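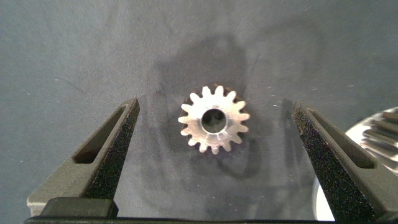 A small spur gear between the open fingers, seen from the wrist camera. Photo: Mekdes Fikre

Small workshops should rent before they buy

The Flolik is a bench arm with a two-finger gripper and a camera at the wrist, and since September Stevitz has offered it to small firms in two ways. You can buy the kit outright for £2292, or take it by the month for £200 with the set-up visit included. The sales page pushes the first. I think most workshops of our size should take the second, and I think Stevitz should say so.

We cut and finish gears at Tilahun, mostly in short runs. There are 4 of us. The job we wanted to hand over was a dull one: pick a finished gear off the mat, put it in the tray, go back for the next. Wubit Fikre used to do it between other things, and it broke up her day badly.

The arm does this job. It is slower than Wubit and it doesn't mind. The rough pads on the fingers hold polished metal better than I expected, and we have had very few marks on the teeth. The wrist camera is the better half of the kit. It looks straight down between the fingers, so when a pick goes wrong you can open the saved picture and see where the gear was lying when the arm came to it.

My complaint is with how the thing is sold. The price of the kit covers the arm, the gripper, the camera and one set of pads. It does not cover the time. Kalkidan Mersha spent most of a fortnight teaching it our parts, and shiny metal under an overhead lamp gave her the most trouble. A gear face that throws back the light can come out nearly white, and the arm's own shadow falls across the mat beside it. We moved the lamp twice and changed the mat once. Grey felt worked best for us, though it picks up lint and wants brushing every morning.

None of that is a fault in the machine. Any buyer with bright parts will meet it. But a firm that has paid the full price will feel bound to carry on, even if the job turns out to be a poor fit. A firm paying by the month can send the arm back.

I put this to Tomomi Kobori at Stevitz on 9th March. Her answer was that buyers who own the kit put more effort into it and get better results. That may well be true. It is still the buyer's money being used to keep the buyer keen.

Hường Thân, who runs the press shop at Dolia, takes the other side. She bought hers and says monthly terms make people give up too early. Her parts are dull stampings, all one size, and she had hers running in two days. If your work looks like hers, buy it.

Ours doesn't. We change parts most weeks, and each new gear means another session for Kalkidan. We are still paying by the month and will look at it again in September.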